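Home | Lists | Archive by thread | Archive by author | Search | Log in

[cundlow-data] Cabinet task: what to keep, what to redo
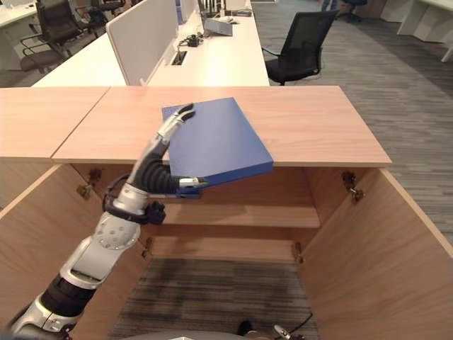

Blue box, thumb under the lower edge, cabinet open.

From: Merike Vasiliauskas
To: cundlow-data
Date: 10 May 2022

Hi all,

Replying to Zewditu's questions from last night, in line. Sorry for the length. Some of this belongs on the wiki and I will move it there once Deividas has had a chance to disagree with it.

> We now have 1,264 episodes uploaded for the cabinet task and the
> review script has passed 652 of them. Before I start a training run
> I would like to know three things.
>
> First, what is the rule for the start of an episode? Some begin with
> the box already in the hand and some begin with the arm parked.

The rule is that the arm starts parked. The early episodes from Qistina's first batch start with the box in the hand, and that was my instruction, not her mistake. We wanted to get the placing part right before adding the pickup. They are good data for placing. Please do not throw them out. Put them in their own split and call it place_only. Everything recorded after that batch should start parked, and if you find one that doesn't, mark it and send me the episode ID.

> Second, grasps. I see at least two ways of holding the box. Do you
> want both?

Yes, both, but label them. The one we teach new operators is the edge pinch, with fingers over the top edge and thumb at the lower edge, as in the still at the top of this message. It keeps the broad face tilted and gives you room to bring the box down past the cabinet top and onto the shelf. The other is a side grip, which Agnese uses when the box is lying near the corner of the top panel. It works for her, but the wrist has to come around more and the episodes run longer.

If you need to balance the two, cut side grips and leave the pinches alone. What I do not want is an episode where the operator changes grip halfway through over the opening. Those look fine in the plots and the policy learns to let go of the box in mid-air. Deividas found 9 of them by hand in the Kukel set and I am sure there are more.

> Third, the failures. The review script drops any episode where the
> box touches the cabinet top on the way down. Is this intended?

No. That check was written for the Ots bench, where the top was fixed and a touch meant something was wrong with the calibration. On the Fundavwood cabinet a light touch is normal and I would rather keep it. A person putting a box on that shelf would brush the edge now and then too. Drop the episode if the box gets stuck or the cabinet moves. Otherwise keep it and set contact=1. I suspect this one check explains most of the gap between your two numbers, so please rerun the review before you start training.

A few more things that came up while I was going through the clips.

Background. Leave it alone. Someone asked me whether the chairs and desks behind the cabinet should be cleared away or covered with a screen. We have tried a plain screen before and the policy was useless the day the screen came down. Chairs get moved, people walk past, and the episodes should have that in them. Same for the carpet. The only thing I ask is that nobody stands close enough to be reached by the arm.

Cables. I would like loose cables off the floor inside the cabinet opening before a session. There is no floor panel in there, so whatever is on the carpet shows up below the shelf. A cable that is present in half the episodes and missing in the other half is not a disaster, but it is an easy thing to pick up.

Lighting. Leave the overhead lights as they are. If the light changes a lot during a session, start a new session ID so we can tell them apart later.

Cabinet position. Move it a little every 4 episodes. A hand's width is enough, plus a small turn. Agnese has been doing this and her episodes are clearly the most useful ones we have for that reason. Qistina, I know the tape marks were there when you started, please ignore them and peel them up if you have a minute.

Box. We only have the blue one in the set so far. I would like a second box with different proportions before the end of May, but I do not want to mix it in until the blue one is working. If anybody has a suggestion, write to me off list. It has to be stiff. The soft cases fold when the thumb presses and then the finger readings mean nothing.

Episode notes. Please write something in the notes field even if it is one word. "Slow" is fine. "Bumped" is fine. Blank is what takes me an afternoon.

> I can have the split ready as soon as I hear back. Is there anyone
> who should look at it before I run?

Deividas, please. He knows which Kukel sessions had the old thumb calibration and those should come out before anything else happens.

Zewditu, once the review has been rerun, can you post the new count here along with the number of side grips? I will plan the next recording block from that.

Merike

Filed under: data collection, manipulation, cabinet task

Contact the list owner | © Cundlow | Back to top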